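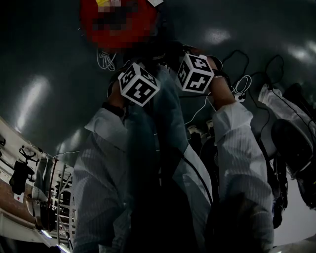
Went to the open day at Breker on 12/2/25. Posting my notes in order.

Precious Modise ran the first session, on recording arm movements for training robots. The person doing the task wears marker cubes at the wrists, printed on their faces, so the software can work out where each hand is and which way it points.

Visitors could try it. I was number 38 on the list and got two minutes. My job was to pick up a cloth and put it down again. The software lost my right hand every time I turned it palm up.

I asked Precious about that. She said people learn to keep their elbows out, and that they throw away any recording with a gap in it.

They want 1,000 good recordings per task before they train on it. They have 39 for folding a towel. They started folding in April.

Second session was Wian Naidoo with the arm itself. It picked up a sponge four times and missed once. He left the miss in and ran it again from the same spot. It missed again, a little to the left.

Someone asked when it would be for sale. Wian said they don't sell arms, they sell the recordings.

Parking is behind the building and the door on the street side stays locked. Next open day isn't on the calendar yet. Judit Balogh at the front desk is taking emails for it.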